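4. What the margins were written with

Section 3 dealt with where people write in their cookbooks. We turn now to what they write with, a question we had planned to cover in a paragraph and that ended up taking most of a summer. The Coelho and Tusach collections together gave us 988 household cookbooks, and those books gave us 3,358 handwritten notes. Every one of them was made with something, and the choice of tool turns out to say a surprising amount about when in the life of a recipe the note was made.

4.1 Pencil, ballpoint, felt tip

Pencil dominates the older books in both collections, which we expected. What delighted us was how often pencil notes had later been inked over by the same hand. A baking time is penciled in with a question mark, and then at some later date the number is traced in ballpoint and the question mark is left as it was. We call these confirmed notes. They are most common in the chapters on cakes and preserves, and close to absent from soups, where people seem happy to leave a quantity open forever.

Felt tip is different. It bleeds, it shows through on the thin paper used in the Voltetti household series, and it is hard to write small with it. Cooks who used it wrote less and wrote bigger: NO, or TOO SWEET, or a single underline beneath the salt. Red was the favorite color for warnings in both collections. One copy of the Voltetti winter volume has "double the garlic" in red on four separate pages, in letters that get larger each time. We are very fond of this copy.

Ink color was recorded under daylight lamps and never from scans, since faded red and brown are easy to confuse on a screen. 

Figure 4. Slim pen with red sections and a translucent, whitish upper end.

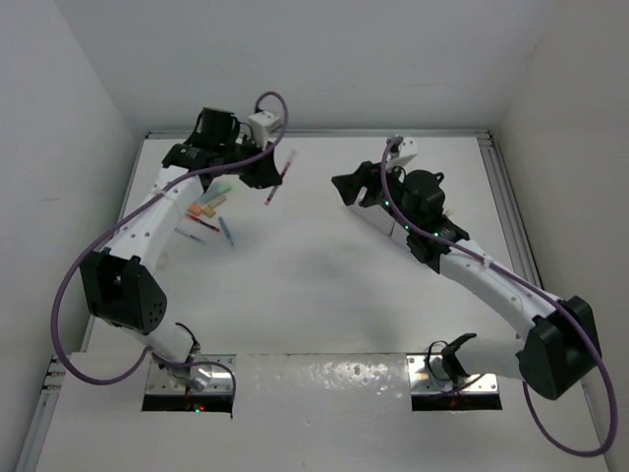 4.2 Changing tools in the middle of a book

Some books were annotated with a single tool from cover to cover. More often the tool changes, and it rarely changes gradually. A run of pencil in the front chapters gives way to blue ballpoint, and from then on every note is blue. We first read these breaks as changes of owner. Comparing letterforms ruled that out for most of them, and the simplest account is that a pen came to live in the kitchen drawer and stayed there.

The dated notes help a great deal. Only 90 carry a full date, but they cluster wonderfully around holidays and the first soft fruit in June, and they let us place a tool change within a season or two. In the Loline books, all of which came from one street, the switch to felt tip happens in house after house within a short span. Perhaps neighbors were lending books to each other. Perhaps the corner shop simply had a box of markers by the till. We would love to know!

We did not try to identify makers. Stroke width was measured at three points on each note and the note then assigned to one of the broad classes used in 4.1, with fine marker treated as its own class. Disputed cases were coded twice, a week apart, and left unclassified if the two readings differed.

Figure 5. Slim marker, over a white worktable.
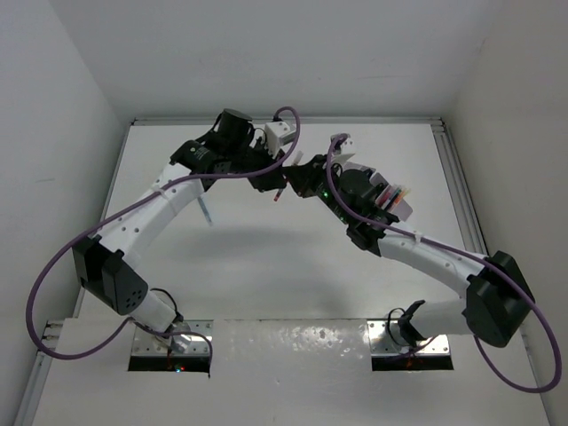

Wen-hsiung Cheung has objected that stroke width tells us as much about the cook's hurry as about the tool, and that a ballpoint pressed hard into a book lying open on a towel can pass for a fine marker. The point is a good one. When we set aside the notes written across the gutter, where the page gives most under the hand, the fine marker class shrank noticeably and the ballpoint class grew.

The pattern of confirmed notes was unaffected. Ludivine Carré suggested a further check using grease spots, on the reasoning that a note written over a spot must be later than at least one attempt at the dish. That check is taken up in Section 5.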